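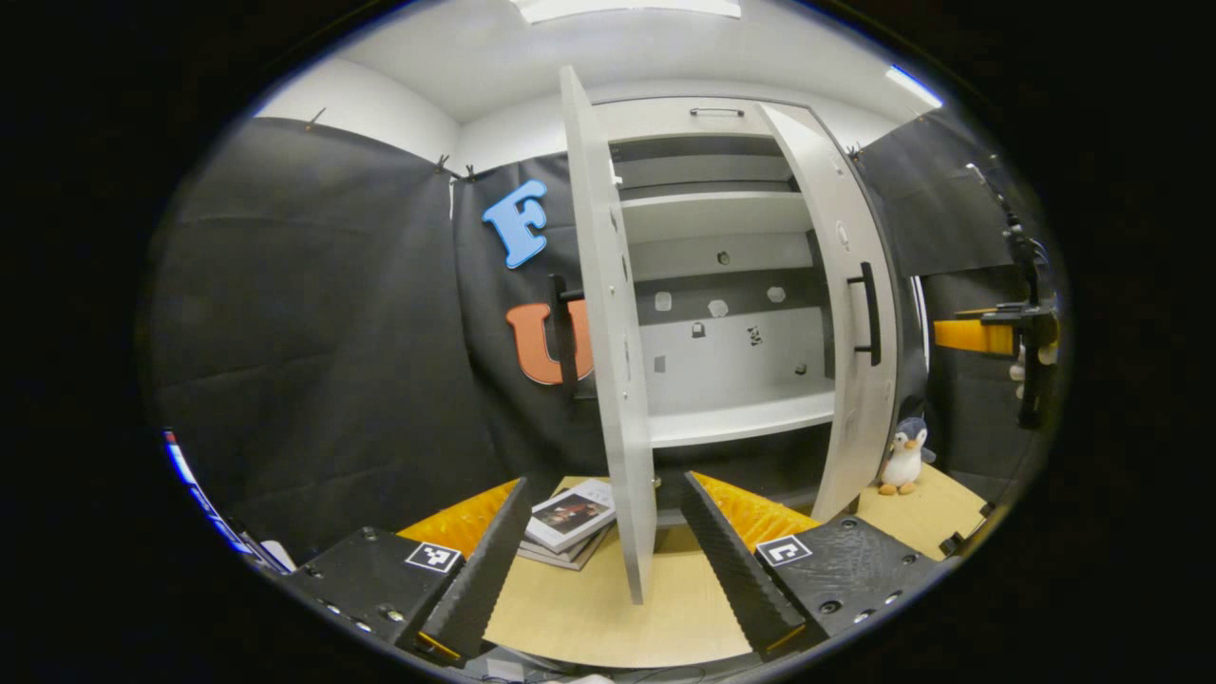
Workshop notebook – small white cabinet

May 12, 2025

Spent most of the day on the two-door cabinet. Writing it up while I still remember which hinge was which, and so that Talha doesn't have to ask me again.

State of play: carcass is done, doors are hung, black bar handles are on both. The upper shelf is in and so is the lower one. What goes in the tall compartment between them is still open, see further down.

Doors. The left one was dropping. With the cabinet closed it sat 3 mm lower than the right and rubbed at the bottom corner. I took it off, packed the lower hinge plate with a strip of card, and put it back. Better, but the gap down the middle was then wider at the top than at the bottom, so I undid the card and used the side adjustment on the top hinge, half a turn at a time. That got it. Card is in the scrap tin if anybody wants it.

Something to watch: the doors are tall for their width, and when the left one is swung right out it takes up a lot of the tabletop. Keep the bench clear on that side before opening. Francine lost a cup of pencils to it on Friday.

Handles. I'm still happy with the black. Han-gyeol wanted white ones so they would disappear, but on white doors you end up patting around for them. The screws supplied by Nendetti are too long for this door thickness and the points came through on the inside of the test panel. I cut them down and filed the ends. If we order from them again, ask for the short ones. The template for the handle holes is hanging by the drill press, marked CAB L on one side and CAB R on the other. Use the correct side. The first right door went in the offcut rack because I didn't.

Back wall. This is the part we keep going around on. The idea was little cubes and fixtures fixed to the back of the tall compartment so that keys, cords and small tools can go up off the shelf. At the moment they're scattered in loose rows, one high up in the middle, a band across the center, the rest lower down. White and gray mostly, with a dark patterned one near the middle, which I like having there because it gives the eye somewhere to land on all that white.

Aaliyah thinks the rows should be straight. I tried ruling it out on paper with a 200 mm spacing and it looked like a coat rack in a school hallway. I prefer it loose. On the other hand she's right that things hung from the upper ones will knock against the lower ones, and a bunch of keys does hang down further than you'd expect. Tried it with the shop keys on paper against the drawing and they overlap. Could move the lower pair out toward the sides a bit more. Leaving it until she's back.

Talha asked whether the back panel will hold if somebody really loads it. It will take keys. I wouldn't hang a drill on it. If Lapointe wants heavier storage, that needs a thicker back and we should quote it separately.

Shelves. Upper one is fine. It does put the top compartment in shadow, and anything dark put up there will be hard to find. White paint helps less than I thought it would. Rhonda suggested a strip light. No, not for this price, but I'd consider bringing the shelf edge back 14 mm to let more light over the front. Do that on the second one and compare them side by side.

Paint. Two coats of the Firkomeck satin white on everything, rubbed down between. Inner faces of the doors took it well. There's a run on the underside of the lower shelf which I left, it's underneath. Don't stack freshly painted shelves face to face again, even with paper between. The paper sticks.

The width of 700 mm stays. Dulavby have confirmed it fits their alcove with the skirting left on, and I don't want to recut anything. Someone should check that the alcove leaves enough room on both sides for the doors to come all the way open, as I only have their word for the width and nothing about what stands next to it.

To do:
– shorten the rest of the screws
– touch up around the hinge plates
– decide on the back wall (Aaliyah)
– ask Dulavby about door swing
– new pencil cup for Francine
– put the CAB template back on its hook after use, please

Second cabinet not before October unless the sheet goods come sooner.

Comments

Talha Butt: Read it. Which way is the side adjustment on the top hinge, clockwise to bring the door in?

Han-gyeol Hwang: Clockwise brings it in on the left door, opposite on the right. Still think white handles.

Aaliyah Dufour: I can live with loose rows if the lower two move outward. Will mark it up when I'm in.

Rhonda Girard: Battery puck light would do for the top shelf, no wiring. I have a spare one you can try.

Last updated by Rhonda Girard

Contact the workshop | © Workshop notebook | Back to top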